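## 4. Entering nomination signatures

Use this section once the candidate's file is open in Todard and the paper petition sheets are at your desk.

1. Open **Nominations** and choose the riding.
2. Type the sheet number from the top corner.
3. Enter each signature as written – don't correct spelling.
4. Press **Save sheet** before you pick up the next one.
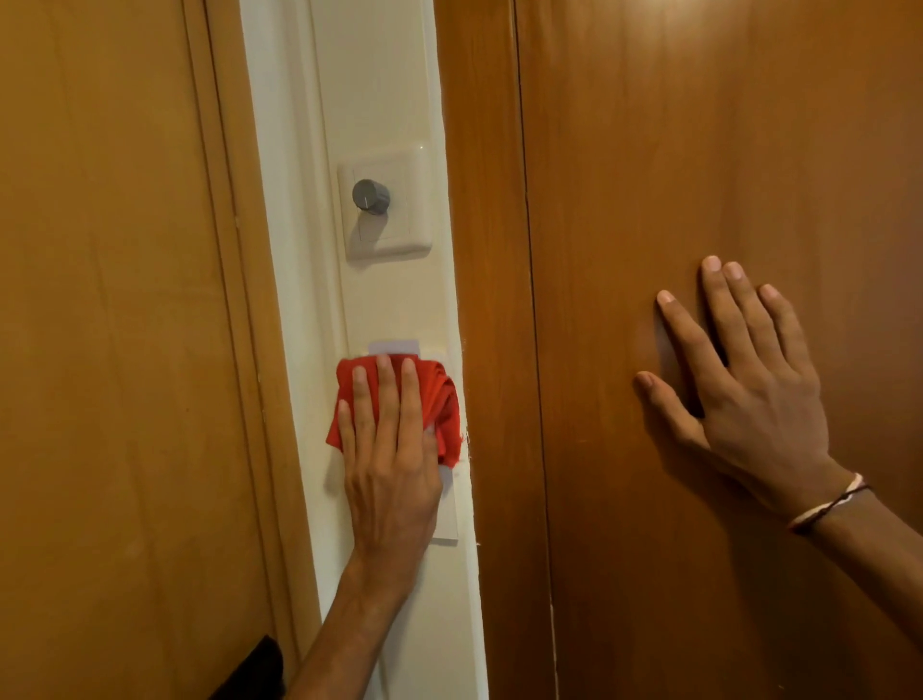 Elaheh Sadeghi wrote that her Tindton office lost a full sheet by skipping step 4, and asked for the warning to be moved up. It now follows.

**Caution:** Unsaved sheets are cleared when you change ridings.

### Checking the total

The council race needs 800 valid signatures. Todard shows the running total beside the candidate's name, with duplicates still included.

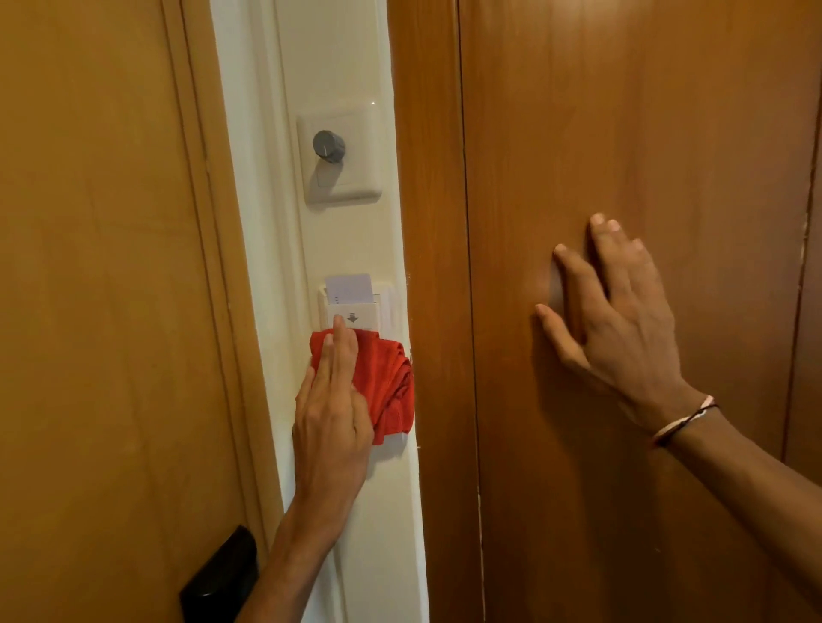 5. Select **Remove duplicates**. A file with 1,038 entries may drop below the threshold at this point.
6. Have 2 clerks initial the printed total.

**Note:** A signer who has moved out of the riding stays on the list, marked "ineligible". Leave the entry there – the returning officer rules on it.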